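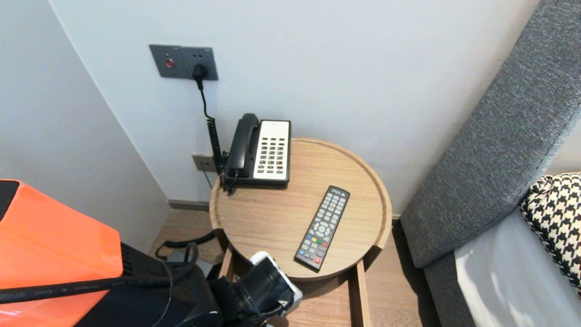

A desk telephone on a small round side table next to a gray sofa.

Hotcombe paper craft fair moves to bigger hall, adds second day

3/15/25

The Hotcombe Paper Craft Fair will run for two days this year and will move from the library annex to the Cabrera Building on Mill Street, organizers said in a notice sent to exhibitors.

The fair is set for the last weekend in September. It has been a one-day event since it began. Last year's fair drew 1,303 visitors, the highest count so far, and the line for the folding tables ran out the side door for much of the afternoon.

The Cabrera Building has a main hall on the ground floor and two smaller rooms upstairs. The main hall will hold the sellers and the supply swap. The upstairs rooms will be used for classes, with an elevator at the rear entrance. Parking is in the lot behind the building and is free on both days.

Organizers have made room for 28 exhibitors. Returning sellers can claim their spots first, and whatever is left will be opened to new applicants in the order their forms arrive. Work must be made mostly of paper or card. Kits and patterns may be sold if the seller designed them. Resold factory goods are not allowed, and that rule has not changed.

Stornier, the card and envelope maker on the east side of town, is again giving paper for the children's tables. The company will send offcuts from its spring and summer runs, sorted by weight. Last year's donation ran out before closing, and the fair has asked for about twice as much this time. Children under 10 need an adult with them at the tables where craft knives are used. The tables with glue and blunt scissors are open to any age.

The class list is not final. Planned sessions include paper flowers, simple box making, pop-up cards, quilling for beginners and a longer class on sewing a small notebook. A session on marbled paper was dropped last year when the room turned out to have no sink. It is back on the list, as one of the upstairs rooms has running water. Classes will be booked ahead and paid for separately from admission. Any unfilled places will be sold at the door.

Poto, the secondhand craft supply shop, will run the swap table. Visitors can bring unopened or lightly used supplies and trade them for tokens to spend at the same table. Punches, rubber stamps, full sheets of card and bone folders are welcome. Dried-out ink pads, half-used glue and loose glitter will be turned away. Anything left at the end of the second day goes to the art rooms at the Hotcombe schools.

The display of work by local makers will also return. This year's theme is birds. Entries can be folded, cut, layered or built from papier-mache, and wire or thread may be used to hang or support them. Each maker may enter one piece, small enough to be carried by one person. Hanging pieces need a loop already attached. Visitors will vote for a favorite, and votes will be collected on both days.

Admission is good for the whole weekend, so visitors who come on the first day can return on the second with the same wristband. Food will be sold in the front courtyard. No food or open drinks will be allowed in the main hall.

Exhibitor forms and the display rules are available at the Hotcombe library front desk and at Poto. Completed forms can be handed in at either place. The class schedule will be posted there once the teachers have confirmed their times.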